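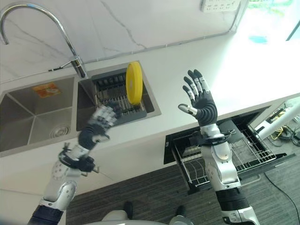
To: Redemholm Neighbors list
Subject: Re: dishwashing by hand, am I wasting water?
Date: 31st July

Hello everybody,

I have been meaning to answer this one since it landed in my inbox, and then the grandchildren came, and then the tomatoes came in all at once, so please forgive me for being slow. I'm quoting the original so those who joined the list recently can follow along.

> Hi all. We moved into one of the Kernholm units in the spring and
> there is no dishwasher, and no room for one unless we give up the
> only decent cupboard. It's two of us and we cook most nights. My
> water bill is higher than it was in the old place and I'm starting
> to think it's the dishes. I wash under a running tap because that's
> how my mother did it. Is there a better way that doesn't leave
> everything tasting of soap? Also, what do people do with greasy
> pans? Thank you, and sorry if this has been asked before.

It has been asked before, but not for a long time, and please don't ever apologize for that! Half of what I know about keeping house I learned by asking the same thing twice.

First, the running tap. I'd say yes, that is very likely a good part of it. I was a running-tap person too until we lived in a rental on Castellanos Street with a water heater the size of a picnic cooler. You got one good go at hot water and then you were rinsing in a mountain stream. So I learned to fill a basin, and I've done it that way ever since, even now that we have all the hot water we could want.

If your sink has two sides, wash in one and rinse in the other. Put a few inches of hot water in the first with a small squirt of soap (small! I mean it, most of the soapy taste comes from using three times what you need). Glasses go first, then silverware, then plates and bowls, and pans at the very end when the water is past caring. Rinse everything in clean warm water, or give it a quick turn under the tap and shut it off again between pieces. If you only have one side, a plastic tub on the counter will do for the rinse. Mine came from the Flelel shop and has been with us longer than the car.

I went and dug out our old bills before writing this, which my husband thinks is a very strange way to spend an evening. The month before I changed over, our bill said 963 cubic feet. 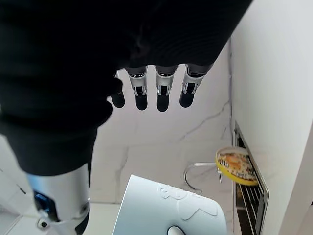 The month after, it was 207 less, and I can't think of anything else we did differently except that our son went back to college, so do with that what you will. He took long showers.

Now, greasy pans. Pour off what you can into an old can and let it set, and please don't send it down the drain, especially in the Kernholm building where I understand the pipes are original. Then wipe the pan out with a piece of newspaper or a used paper napkin before it goes anywhere near the water. If something is burned on, cover the bottom with water and a spoonful of baking soda, bring it to a simmer, and go sit down for a while. Cast iron is its own subject and I know people on this list have strong feelings, so I'll leave that for another thread.

As for drying, I let the air do it. Stand the plates up with a bit of space between them and they're ready to put away by the time you've had your coffee. Glasses I do with a towel, but only when company is coming.

One more thing and then I'll let you go. Check the tap itself for a slow drip. Put a cup under it overnight and see what's there in the morning. We had one all through December a few years back and I blamed the dishes, the laundry and the garden hose before I thought to look. A new washer fixed it, and the hardware store was happy to show me which one to buy when I brought the old one in.

Welcome to the neighborhood, by the way! Do let us know how your next bill looks. And if anyone has a good way of getting tea stains out of mugs without scrubbing, I would dearly love to hear it. I've tried salt and I've tried lemon and my mugs are still brown.

Warmly,
your neighbor at the end of the lane, the house with too many tomatoes (please come and take some)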